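Stop buying the second arm

Every couple of weeks somebody walks into the shared shop at Rostley with a plan to build a laundry robot and a shopping list with two arms on it. I was that somebody. So take this as one guy's opinion, from one guy who spent his money in the wrong order.

Build the table first. Seriously. The arm is the fun part, and it's the part that eats your weekends, but the table is where my thing got better. I had bare painted board for months. Shirts slid. The fingers would come down, pinch, and push the whole shirt toward the wall like a snowplow. I rewrote the grasp code three times, maybe four. Then I stretched light gray fabric over the top and the sliding mostly quit. Cost me less than a pizza night.

Same with the fingers. I had nice thin ones drawn up, very pretty, snapped two sets. The fat dark gray ones look like something off a garden tool and I wouldn't trade them. Blunt tips, long reach. Thin tips dig in and drag. Blunt ones kind of roll the cloth up in front of them and then you've got somthing to pinch.

And start with ugly clothes. Not towels! Everybody starts with towels, gets 90 good picks out of 100, posts a video, then tries a real shirt and it all falls apart. A towel has four corners and no opinions. A shirt with trim and hems and two colors of cloth, dropped in a heap, is a whole other job. Where does the sleeve start? Is that edge a hem or a fold? If your setup only works on a thing already laid flat, you built a very slow iron. 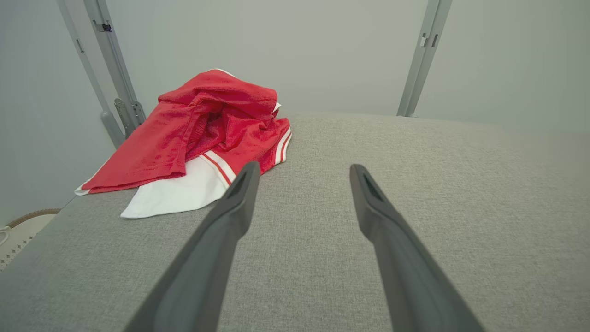
Roswitha Kettler read a draft of this and told me I was being unfair to the two-arm people. Her point was that a heap like that has to be opened up before anybody can fold it, and opening it with one gripper means lift, drop, look, lift again, until you get lucky. Two arms can hold a shirt by the shoulders. One arm can't, and no amount of nice fabric on the table will change that.

Fine. She's right about the shoulders. But look at who's asking. A person building at home, evenings, one power strip, is going to spend the first half year on getting a clean pinch at all. With two arms you have two things that miss. Two sets of cables, and a new way to crash, which is into each other. Lift and drop is dumb and slow and I can debug it with a cup of coffee in my hand.

Money too. The second arm on the Gollier kit would have run me 200 more plus the driver board, and that's before the bigger frame. I put 60 into metal rail and brackets instead, bolted it all down so nothing moves when the arm does. Boring. Best 60 I spent. Half of what I used to call vision trouble was just the frame wobbling.

Get one arm picking a shirt out of a heap nearly every time. Then come argue with me about the second one, I might even help carry it in.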